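Provenance Is Part of the Book

The Wemness Society of Book Collectors has for many years asked its members to describe what they own in plain and complete terms. Title, printer, date, binding and condition are given as a matter of course. Provenance, the record of who held a book before its present owner, is still treated as optional. This essay argues that it should be required in every entry the Society publishes.

The last printed catalog lists 2756 items. Only 177 of them carry any statement of former ownership beyond the words "private collection." A reader who wishes to trace the Skunley library, which was broken up at auction and scattered among at least five dealers, will find no help in it. The bookplates are still in place in many of those volumes. The catalog does not mention them.

The usual objection is one of labor. Recording an inscription takes time, and reading an old hand takes skill. Both points are fair. A cataloger need not identify every signature, however. It is enough to transcribe what can be read, mark what cannot, and leave the question open for the next person. 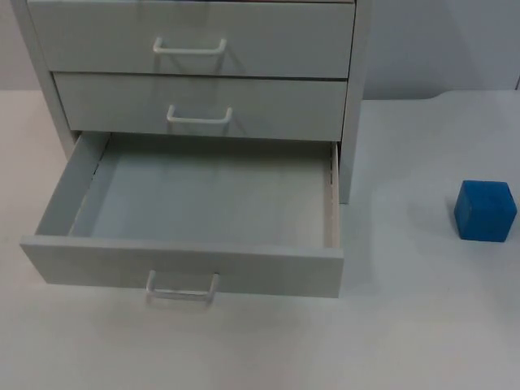
Niloufar Hashemi replied to an earlier version of this argument that a required field invites guesswork, and that a wrong name, once printed, is copied by the trade for a generation. She would prefer an empty line to a doubtful one.

Her caution deserves respect, and the rule should be written to meet it. A statement of provenance ought to say what it rests on: a bookplate, an inscription, a sale record, or the word of a seller. The Tarigan sale catalog followed this practice for letters and manuscripts, and its entries have held up well. Where the evidence was a dealer's recollection, the entry said so, and later buyers could weigh it for themselves.

There is also the matter of price. Association copies now bring several times the value of an unmarked copy, and nearly 200 lots in the most recent Jultier sales were offered on the strength of a former owner's name. A market of that kind will produce mistakes and some dishonesty. Full and sourced descriptions are the most practical protection that a society of collectors can offer its members.

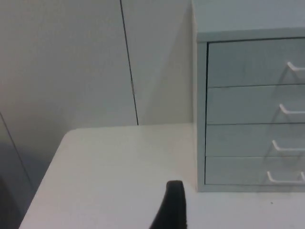 Page last modified: March

The Society should therefore amend its cataloging rules before the next edition goes to press. Existing entries may be revised as the books are examined again, and no member should be asked to complete the work within a fixed period. New entries should carry the field from the start, with "no evidence found" accepted as a full answer.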